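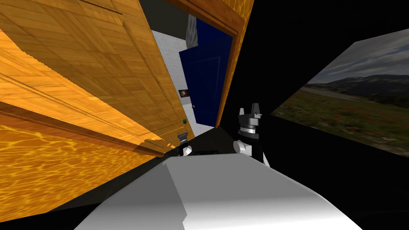
My half of the project was the doorway planner, and I went in thinking it would take me a weekend (ha). The job sounds easy: get our two-armed simulated robot from one room to the next without banging into anything. We built it on Zunwood, the planning library our department uses, with the house layouts from Skenwood. I picked the house we call Limholm for most of my tests, and the doorway there is mean. The big wooden door stands open into the space, there's a hallway past it with a second door, dark blue, and one gripper can be way over by the wooden door while the other one is still up close on the right. So checking the body alone was useless! My first planner treated the robot as one fat cylinder and just refused to go through at all.

The second version checks each arm on its own and only then puts them together. I ran 94 start positions with it, and 17 of them failed. Most of those were the planner running out of its 12 seconds, and the rest were paths that clipped the door edge. I fixed the clipping by adding extra checks between waypoints, which slowed everything down, so then I had to go back and cache the door geometry (should have done that first, I know).
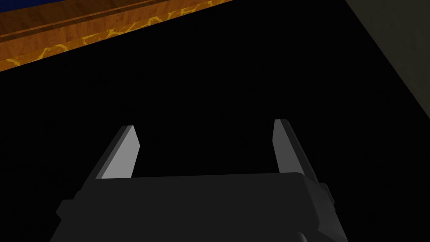
Vol. 2, p. 12

The wrist view gave me a whole different headache. With the fingers open and nothing but black past them, the depth estimator, which we named Wei, has hardly anything to hold on to. It would latch onto the strip of wood grain up in the corner and guess a distance for everything else. Now I throw out any patch with too little texture and let the planner use the last good map instead. It's a bit of a hack, but I'm keeping it until May.

Home | Reports | Code | Teams | Contact

Comments

gridwalker: Did you try a longer time limit before adding the cache?

pathfan: The fat cylinder thing got us too!! Two weeks gone.

mossy_k: Would love to see the texture cutoff you settled on.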